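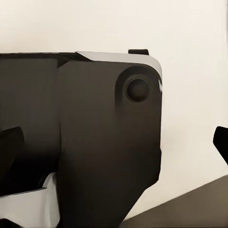
Dirnthorpe Mayor's Ethics Challenger Releases Plan to Open Up Town Contracts

5 min read
227 shares | 6 comments

DIRNTHORPE, 6/24/18. Hi, everybody. My campaign manager tells me a press release is supposed to be written as if somebody else wrote it, with me popping up in quotation marks to say how thrilled I am. I tried that. I got as far as "Belhaj stated" and had to go for a walk. So this one's from me, Hala Belhaj, candidate for mayor of Dirnthorpe, and you can quote any part of it you like.

Today I'm putting out my plan for how the town hands out its contracts. I'm calling it the Open Drawer plan (my daughter's name for it, and it beat everything we came up with at the kitchen table). The full text is at the campaign office on Cherkaoui Street, and we'll mail a copy to anyone who calls and asks for one.

Some background for reporters who haven't been following us, and I don't blame you, we're a small town and the meetings run late. In February the town council voted to give the Stutencombe drainage job to Ullutside Paving. Only one bid was opened at the meeting. Two other companies have told me they would have bid if they had known the work was out there. The notice was posted on the board inside the town hall annex, which was closed for painting that week! You could see it if you pressed your face up to the glass in the side door. I know because I did it.

I want to be careful here. I'm not accusing Ullutside of anything. They fixed the curb by my mother's house and they did a nice job of it. The town's rules let a notice go up in a locked building and count as public, and that's the part I want changed, along with a few other things that have been bugging me ever since I started going to these meetings.

What's in the plan

First, every contract notice goes on the town website, in the newspaper and at the library, and it stays up for 3 full weeks before any bid is opened. Right now the rule says "a reasonable period," and I've asked four different people at town hall what a reasonable period is and gotten four different answers, one of which was a shrug.

Second, if only one company bids, the council has to stop and put the job out again before it can vote. There's an exception for real emergencies, like a water main going, and the plan spells out what counts as one. A drainage ditch that's been on the to-do list since my kids were in grade school doesn't.

Third, anybody who votes on a contract has to say out loud, at the meeting, whether they or someone in their household has done paid work for the bidder in the past 5 years. If the answer is yes, they sit that vote out. We do have a disclosure form now, but it gets filled in once a year and goes in a drawer in the clerk's office, and you have to ask for it in writing. (Hence the name of the plan. See, she's good.)

Fourth, change orders. I know, I know, stay with me. A change order is when the job's already been awarded and then the price goes up. Under the present rules the mayor can sign those alone. I'd take that power away from the mayor, and yes, I'm aware I'm running for mayor. Any increase would come back to the council in open session with the old price and the new price side by side on one page.

That last one has gotten me the most phone calls. A couple of people who like me a lot have told me I'm giving away something I'll want later. Maybe so! I'd still rather have to walk into that room and explain it.

About my opponent

Mayor Jarlath Horgan and I have known each other a long time. He put out a statement last week saying my plan would "tie the town in knots" and slow down road work. I think that's a fair thing to worry about and I've asked him to debate it with me any evening he likes, at the school or the fire hall or on the bench outside the bakery. So far his office says he's looking at his calendar.

He also said that people in Dirnthorpe trust each other and don't need all this paper. I trust plenty of people here. I leave my car unlocked more than I should. But the money we're talking about belongs to folks who work second shift and can't come down on a meeting night to see who's raising their hand, and they should be able to look it up on their phone when they get home.

The mayor has asked where I got my information on the annex notice. I got it from the town's own minutes, which I requested in writing, and from the side door.

What happens next

I'll be going through the plan page by page at the campaign office, and anybody can come, including people who are voting for the other guy. There will be coffee and my sister-in-law's almond cookies, until they run out, which tends to be early. We'll also be going door to door in Stutencombe and along the creek road, and if you want the short version you can ask me on your porch.

A petition asking the council to take up the posting rule now, before the election, has 227 signatures on it. I'd be perfectly happy to see the current council pass that piece without me. If they do, I'll cross it off and say thank you in the next one of these.

Reporters who want the minutes or a copy of the February notice should call the campaign office and ask for me. If I don't pick up, I'm out knocking on doors, so leave your number and speak slowly, the machine is old.

Hala Belhaj
Candidate for Mayor of Dirnthorpe

Paid for by Neighbors for Belhaj

Share this release

Recent releases
Belhaj Files Papers for Mayor, Forgets Pen
Why I'm Asking for the Stutencombe Drainage Minutes
A Note on Yard Signs and Where Not to Put Them
Belhaj Invites Mayor Horgan to Debate
Campaign Office Opens on Cherkaoui Street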